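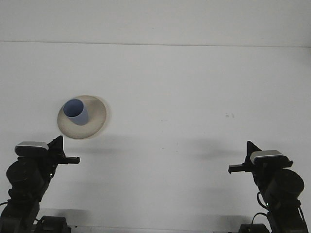 What has the tubeless tire trial shown so far?

Fewer flats than last winter on the same routes, but the workshop time saved is smaller than the grant application said it would be.

Last updated: 08/03/2020
Print this page | E-mail this page

Cirkusby Loan Bikes – second progress report to the Kundik Fund
Prepared by Siham Fahmy

Where we are

All 15 loan bikes in the trial are now running tubeless. The last two were converted in June, later than planned, when the second delivery of rim tape finally came. It was the wrong width. We wrapped those wheels with two overlapping layers, and I don't expect them to hold air as well as the rest. They are listed separately in the log so they don't muddy the results.

Between them the bikes have covered 3922 miles, going by the hub counters. I would treat that number with some care. Two counters stopped working for a stretch, and we have left those miles out altogether instead of guessing at them.

Flats and repairs

The log shows 103 tire-related entries. That sounds terrible until you read them. Most are riders reporting a soft tire, which the workshop then pumped up and sent back out. A slow leak on a tubeless tire is a nuisance, and riders who have paid a deposit don't much care whether we call it a puncture or a pressure loss. I have asked Yüksel Cycle Works, who do our repairs, to record the two kinds separately from now on. They should have been separate from the start, and the form was mine, so that one is on me.

Real punctures that stopped a ride are clearly down. I can't tell you how much of this is the tires. The canal path was resurfaced in the spring, and it used to give us a good share of our flats. Anybody who puts the whole drop down to sealant is selling sealant.
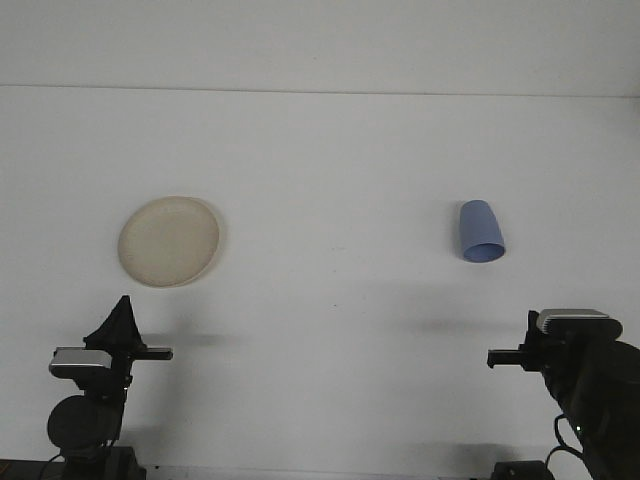
Plate on the white tabletop.

The Skukano tires

The supplier promised easy fitting with a floor pump. Our mechanics managed that on some rims and needed the compressor on the others, with plenty of soapy water and bad language. Once seated, the tires have stayed put. Tread wear on the rear looks ordinary to me, neither better nor worse than the old ones. Two sidewalls have small cuts that the sealant did not close, and both tires were booted from the inside and kept in use.

Riders say the bikes feel smoother. I believe them, but we also dropped the pressures when we converted, and nobody was asked to ride the old tires at the lower pressure. I would not put the comfort comments in any publicity just yet.

Workshop time

Yüksel have billed us for 168 hours since the trial began, conversions included. Take the conversions out and it is less than the same months last year, though the gap is modest. Topping up sealant is the job we underestimated. It dries faster in the warm shed than the label claims, and a dry tire is worse than one with a tube in it. We now check on a fixed schedule and chalk the month on the shed wall next to each hook.

Money

We are inside the budget on parts and slightly over on labor. I would like to move what is left in the printing line across to labor. The rider leaflet can go out by e-mail, where it will be ignored just as thoroughly.

Next

– Refit the two wheels with tape of the proper width.
– Keep three bikes aside on ordinary tubes through the fall, same routes, same pressures, so there is something to compare with.
– Ask the supplier, again, for a straight answer on sealant life.

I am not asking for an extension of the grant at this point. If the comparison bikes do just as well on tubes, I will say so in the final report and suggest we go back to them, with the spare sealant used up on the cargo bike.

Siham Fahmy
Cirkusby Loan Bikes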